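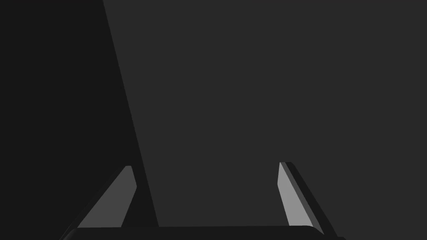
Wrist view in Steron, right after loading the starter room.

I have paid for the Steron package with my own money, so I allow myself to complain a little. Steron is a simulator for two-arm robots, sold by a small firm called Nevholm. You get the robot model, a furnished room, and a camera on each wrist. The license costs 176 euros for one year. I bought it in February, after Aivar Adomaitis from our Rovness user group had recommended it to me two times.

The installation took me one evening. The manual has 50 pages and is written well, but the chapter about cameras is too short for my taste. The wrist views open with very plain shading, and I was searching for a long time how to change it. The setting is under "Surfaces", not under "Cameras".

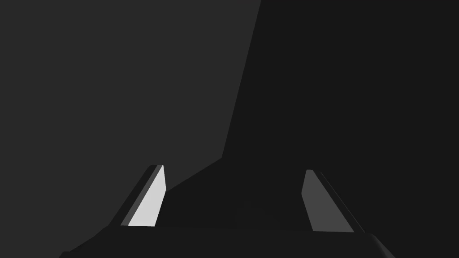
Wrist view again, fingers apart and only plain surfaces behind them.

What I like is the edges. Everything is sharp, even the thin line on the outside of the finger. In Ots, the program I used before, dark parts on a dark wall became one black spot and I had to guess where the gripper ends. I still have to look carefully, but I can work with it.

The more detailed models are a different matter. They are rich in small parts, and my computer is six years old. With everything switched on I have almost 20 images per second, and it is enough for slow movements only. 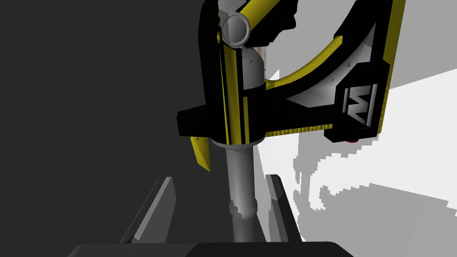
Black and yellow up close. Look at the shadow on the white surface at the right.

I am not happy with the shadows. Their borders go in steps, like a staircase. I wrote to Nevholm about it and they answered politely that shadow quality can be raised in the advanced file. I raised the value to 3,000 and then the program did not want to start, so I put the old value back.

The overview camera is where I spend most of my time now. It looks over the body of the robot to the table, and one can plan a reach with both arms from there.

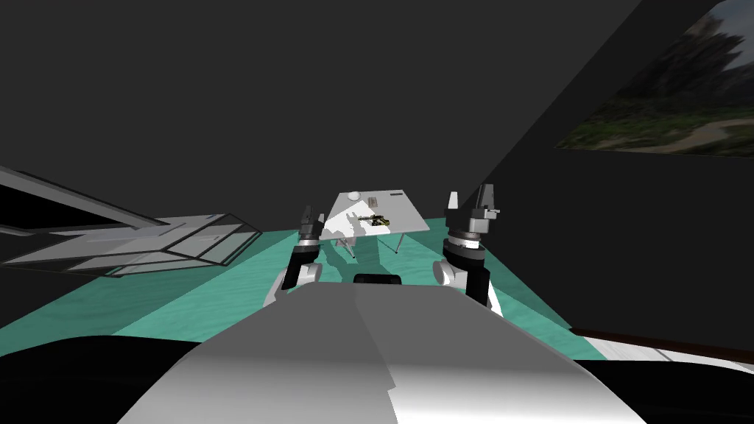 Overview camera: both grippers up, the table ahead with a few small things on it.

The room is pleasant, with a green floor and even a landscape on the wall. I would gladly exchange the landscape for a longer chapter about cameras.

Will I renew the license? Probably yes, if the price stays. Next time I will write about the scripting part, which I have only opened once until now.

Posted 02/03/2024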